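Zwischenbericht Projekt Natenach, Arbeitspaket 3: Regeln für die Aufzeichnung von Greifversuchen
Berichtszeitraum bis Ende Juli

Stand der Arbeiten
Die Aufzeichnungsrichtlinie liegt in der zweiten Fassung vor und gilt an beiden Standorten, Zerine und Alleck. Sie legt fest, wann ein Versuch als gültig zählt, wie Abbrüche zu kennzeichnen sind und welche Angaben im Protokoll stehen müssen. Bisher wurden 1.261 Versuche nach dieser Fassung erfasst. 373 davon hat Quentin Arnaud nachträglich geprüft, 20 wurden wegen unvollständiger Protokolle gesperrt.

Die Aufgabe »Becher und Ball« dient als Referenz für beide Standorte. Verwendet werden ein weißer Papierbecher und ein Tischtennisball auf Holztisch. Maßgeblich für die Bewertung ist das Bild der Handgelenkkamera: Bechermündung, Ball und beide Greiffinger müssen darin erkennbar sein. Liegt der Ball am Becherboden und steht der Becher aufrecht, wird der Endzustand als erreicht gewertet – unabhängig davon, an welcher Stelle des Bodens der Ball liegt.
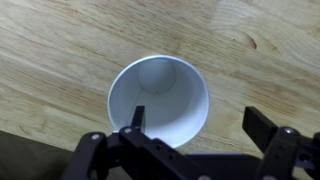
Abweichungen und Korrekturen
In Alleck wurde der Greifer anfangs vor der letzten Aufnahme vollständig zurückgezogen, in Zerine nicht. Die Richtlinie schreibt nun vor, den Endzustand vor dem Rückzug zu erfassen. Ältere Aufzeichnungen werden nicht umgewertet, sondern im Protokoll gesondert markiert.

Offene Punkte
Die Schwelle für wiederholte Greifansätze ist zwischen den Standorten noch nicht abgestimmt. Thibault Delaunay legt dazu einen Vorschlag auf Grundlage von 40 Vergleichsversuchen vor. Die Übernahme der Protokollfelder in die Datenbank Amundsen ist für das nächste Quartal eingeplant – zusätzliche Mittel werden hierfür nicht beantragt.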